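Search this site
Enter keywords Go

Visit report: Flirkbridge water treatment works, open day

August 16, 2024

Print this page | E-mail this page

The Flirkbridge works opened its gates to the public in July for the first time since the filter hall was rebuilt. I went on the early tour, led by Milagros Soler, the process engineer for the site. The notes below follow the order of the visit, which is also the order the water takes.

Intake and screening

Raw water arrives by gravity from Stokulano reservoir through a single buried main. The main is 400 mm in diameter and was relined when the filter hall was rebuilt. It ends in a concrete chamber with a coarse bar screen and then a finer traveling screen. The traveling screen starts on a difference in level across the mesh, with a timer as backup. In late fall, when leaves come down the valley, the timer hardly matters.

The reservoir has three draw-off levels. In summer the works takes from the middle one. The upper draw-off brings algae and the lower one brings manganese, so the operators watch both and change over when the laboratory results move. The valves are still turned by hand at the tower. Soler would like actuators on them, but the tower has no permanent power supply and a cable along the dam would be expensive.

Coagulation and settling

Coagulant is dosed just ahead of a static mixer. The dose is set by jar test and then trimmed by an online instrument that measures ultraviolet absorbance. The water is soft and colored, with very little natural alkalinity, so lime goes in first to hold the pH steady. Lime handling takes more labor than any other part of the plant. The slurry lines scale up and are flushed every shift.

From the mixer the flow splits between flocculation tanks with slow vertical paddles. Visitors were allowed onto the walkway here. The floc was plainly visible near the outlet end, pale brown and fairly dense. Settling is in lamella clarifiers, which replaced the old open basins. The basins are still there, drained and fenced, and one of them may become a sludge holding tank. 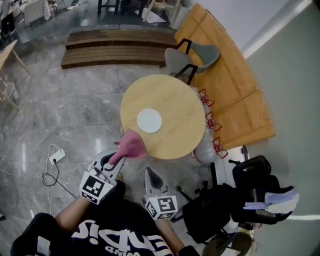
The filter hall is the part most people had come for. It holds eight rapid gravity filters in two rows, with a pipe gallery between and below them. Each bed is anthracite over sand on a nozzle floor. A filter is washed on head loss, on turbidity or on hours run, whichever comes first. The wash is air alone, then air and water together, then water alone at a higher rate. We watched one full wash from the gallery rail. The first minute of dirty water is very dark, and the change to clear is quicker than I expected.

Six filters can carry the full rated flow. That leaves one in wash and one out of service for maintenance, which is a comfortable margin for a plant of this size. The older works at Sperling, which I visited two years ago, has no such margin and has to cut output during every wash.

Toshio Ichikawa, who looks after instrumentation, took questions on the turbidity meters. There is one on each filter outlet and one on the combined main. Sample lines are kept as short as the building allows, because long lines trap air and give false spikes. He checks the meters against a bench unit every week and keeps the results in a paper book as well as on the control system. I asked about drift. His answer was that dirt on the optics causes far more trouble than the electronics do – cleaning cures most of it.

Disinfection and storage

Ultraviolet reactors stand after the filters, followed by a chlorine dose and a baffled contact tank. Hypochlorite is delivered in bulk and stored in a cool room on the north side. Three duty pumps then lift the treated water to the service reservoir on the hill above Flondier. Most pumping is done at night on the cheaper tariff.

Practical points

Parking was adequate. The tour involves a good many open-tread stairs, and the pipe gallery can't be reached by wheelchair. Hard hats were lent at the door, but visitors needed their own flat shoes. Hearing protection would have been welcome in the blower room, where the guide could not be heard at all and had to repeat everything outside.

The handout includes a process diagram, which is accurate except that it still shows the old settling basins in use. Soler said a corrected version would be printed before the next open day. No date has been set for it.

Print this page | E-mail this page

Related items
Sperling works: notes on a two-filter wash sequence
Stokulano dam: spillway inspection
Lime slurry lines and how to keep them clear
Flondier service reservoir, roof repairs
Reading a jar test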